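Keeping the Plendley cell running

Rhonda Friesen starts every shift by switching the arms off. She has looked after the two-arm sorting cell at Plendley for 2 years, and she says the first job of the day is best done by hand.

"With the power off you can move each joint yourself and feel if anything has changed," she said when we met at the workshop. "If one joint is stiffer than it was yesterday, I want to know before the motors do."

The cell has a pair of arms fixed to a wooden table, with metal rails along its sides. It practises picking up pens, pencils and other desk items and putting them into containers. Friesen came to it from Arsenault, where she repaired packing machines, and she found the new work smaller but fussier.

Most of her trouble comes from cables. The wires run along the outside of each arm, and every bend works them a little. She leaves a loop at the wrist so the gripper can turn fully without pulling on its plug.

"People see the loop and want to tidy it up," she said. "Somebody did that in October with a cable tie. It looked very smart and we lost the left gripper by lunchtime. The wire had broken inside the plug, so you couldn't see it. I spent most of an afternoon on that."
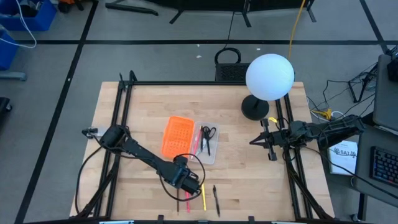
The cell's two arms over the worktop, with pens and pencils set out near the front edge.

She now checks the loops before each run, turning the wrist to both ends of its travel and watching the plug. The fixing bolts come next. Wood gives slightly under load, she said, and bolts that were tight at the start of the week can take another quarter turn by the end of it.

The finger pads are changed after 500 picks. Friesen used to wait until they looked worn, but by then thin objects were already slipping.

"A pencil is harder than a box," she said. "It rolls, and there's not much to get hold of. If the pads have gone shiny you'll pick up a basket all day long and drop every pencil."

After new pads go on, the gripper has to be zeroed again. She closes it gently until the fingers meet, saves that position, then tries it on a pen and a marker. The whole job takes 7 minutes if the screws behave.

Brittany Melnyk, who writes the control software, keeps the fault log with her. It has 70 entries so far, and Melnyk said that the short ones are the most use.

"Rhonda writes 'left wrist, plug, replaced' and I know where to look," Melnyk said. "I used to write paragraphs, and I'd have to read them twice."

The next job is a spare wrist cable for each arm, made up and tested in advance. Friesen has the plugs already and is waiting for the wire.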